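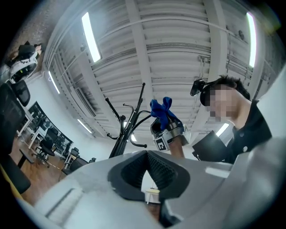

13/03/2022 -- Fellmont floor, cloth work

Gripper day again. Cloth only, no bottles, no cartons. Target for the Nultdale handover is 1000 usable demos and we're at 900 on the sheet, but a chunk of those will get thrown out in review so don't celebrate.

Session one: 83 kept. Slow start. Lost time on tracking dropouts, marker turned away from the other hand's view whenever the wrist rolls in. Fix for now is to tell people to keep elbows out. That is a bad fix. It's asking the person to move like the machine wants, and then we train the machine on it and call it how people fold. Raise at Zeduma call.

Twisting the cloth before the pick: still no agreement if this counts as a fault. The folding line at Nultdale gets everything out of the cart bunched up and knotted so I say leave it in. Reviewer guidelines say "flat or loosely crumpled". Guidelines were written before anyone went to look at the carts. Change them.

Notes from the laundry side visit, typing up before I lose the page:

- folders there work standing, pairs, one shakes out and one folds. Shaking out is the part that hurts (shoulders). Folding they mostly don't mind
- plan as sold to them has the robot doing the folding. So it takes the easy half and leaves them the shaking!! Said this in December, said it again now
- they talk to each other all shift. With a cell between the two stations that goes. Not on anybody's requirement list
- pay is partly on piece count. What happens to the count when the machine does half the pieces? Asked, no answer. Needs one before the trial, not after
- a few of them wanted to try the grippers. Good sign I think. They were quicker than us by the end, much less regrasping. Hire them for demo days and pay it as demo work, same rate as our people

Nwankwo build (the new recorder software) is on both stations now. Better: save prompt is gone, one squeeze to start, one to stop. Worse: no undo, so a bad take stays in the set until review finds it. Want the undo back. Everyone asked for it.

Fatigue -- hands go before anything else. Grippers feel like nothing for the first stretch and then the forearm starts to burn and the takes get sloppy, you can see it in the jaw traces, lots of little re-squeezes. Headband also leaves a mark and people are looking down the entire time, so necks. Tried swapping roles every half hour. Helped the neck, did little for the hands. Trying 2 short blocks with a proper break in between next time, and no makeup takes at the end of the day. The makeup takes are nearly all rejects anyway.

Funny to be collecting data to save someone else's shoulders and wrecking ours doing it. Put that in the report in politer words.

Session two: didnt count yet, files still copying. Left hand trace has a gap near the start, check clock sync before anyone labels it.

To do
new cloth guideline, one paragraph, send for comments
undo request to Nwankwo people
piece count question to Nultdale, in writing this time
pads for the headbands
ask if shake-out is even posible with these jaws -- almost sure it slips, but test it properly before telling them no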